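Does the Robot Know What a Pitcher Is? An Afternoon With the Undolau Pouring Team

The student robotics club at Undolau meets in a long room over the machine shop, and when I got there at four in the afternoon the argument had already started. It was about whether to call the project "autonomous" on the poster. Two of the students wanted the word. One did not. The faculty adviser, who had agreed to talk to me for an hour and ended up giving me nearly three, kept out of it and ate crackers.

I should say where I'm coming from. I have sat through a lot of demonstrations of robots doing kitchen chores, and most of them left me wondering how many tries were thrown away before the one I was shown. So I asked that first.

"Most of them," the adviser said. "If you had come in September you'd have seen a lot of water on the floor. We started with water. I wouldn't let them use anything sticky until they could go a whole evening without a mop."

The club is working toward the Stitar Cup, a student contest in which an arm has to handle ordinary household containers, with points for what ends up where it should and points off for what doesn't. Undolau entered last year and came in near the bottom. The students blame the gripper. The adviser blames the students, in a friendly way. "They spent the whole budget on fingers and then ran out of time to practice," the adviser told me. "The fingers were lovely."

This year the plan is to learn from examples. A student moves the arm by hand through a task, the cameras record, and the recordings go into training. The team wants 1,000 recorded runs before the contest. When I visited they had 47 they were willing to keep.

I said that seemed like a small number.

"It's a small number," said the club's captain, a junior in mechanical engineering. "We had more. Then we went back and looked at them, and in a lot of them the person driving was correcting the whole time, little jerks back and forth. You don't want to teach it that. So we threw those out and everybody was mad at me for a week."

One of the people who was mad, a sophomore who handles most of the recording, is still a bit mad. "Some of those were fine," the sophomore said. "People jerk around when they pour things too. Watch anybody with a full pitcher."

What bothers me about the learning approach is how hard it is to tell what has been learned. A program that says "tilt until the weight reaches this much" can be read, and if it's wrong you can find the line. I asked the captain how the team would know whether the arm had learned something about containers or had only learned the look of one corner of one room.

The answer was more candid than I expected. "Right now? We wouldn't. We'd move the table and find out."

Had they moved the table?

"Not yet."
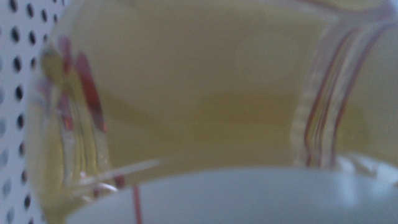 The wrist camera is where a good part of the quarreling goes. It was the sophomore's idea, on the grounds that a camera across the room can't see past the arm at the moment that matters. The captain's objection is that a camera so near the work often can't see much either. Clear containers are a known headache. They bend whatever is behind them, they throw back the ceiling lights, and up close the lens won't focus on them.

"You get a lot of color and not much else," the captain said. "I've sat there with a recording and had to ask which way was up."

The sophomore thinks this matters less than it seems. "The model isn't looking at it the way you are. It gets the arm position too, and it gets the other camera. Maybe the blur is useful. Maybe a certain kind of blur means you're close."

I asked whether anyone had tested that. There was a pause, and somebody at the far end of the room laughed.

"It's on the list," the sophomore said.

A fair amount is on the list. It's written on a whiteboard by the door, and one item on it is older than two of the members. The club buys its motors secondhand and gets its mounting plates from Mernetti, a local metal shop that lets them have offcuts. A company called Mittal lent them the arm controller for the school year and would like a short video in return. I asked whether the video would include the failures.

"They asked for a minute and a half," the adviser said. "You can draw your own conclusions."

In the latest round of trials, by the team's own score sheet, the arm finished the full task 65 percent of the time. The captain brought the figure up before I could ask and then spent several minutes taking it apart. The trials used the same containers the arm had trained on. The starting positions were marked with tape. A run counted as finished if the container was back on the table and standing, even if the level in the cup was short.

"If I were a judge I wouldn't give us that number," the captain said. "I'd give us something lower. I don't know how much lower."

I liked the captain for that, and I came away trusting the club more than I trust the general claim it is trying to prove. The adviser, who taught controls for many years before any of this was fashionable, seems to be in a similar spot.

"I tell them I'm not convinced, and they know it," the adviser said. "But they've learned more about lighting and bad data this fall than I could have put in a lecture. If it places last again, fine. I'd want them to be able to say why it placed last. Last year they couldn't."

Near the end I went back to the poster. The sophomore said the arm does run without a person touching it once training is over, and that this is what the word means. The captain said a person sets out the containers, checks the tape, presses start and stands next to the stop button, and that a visitor reading "autonomous" would picture something else.

They settled on "learned pouring," which neither of them likes. The poster goes to the printer once someone finds the good version of the logo.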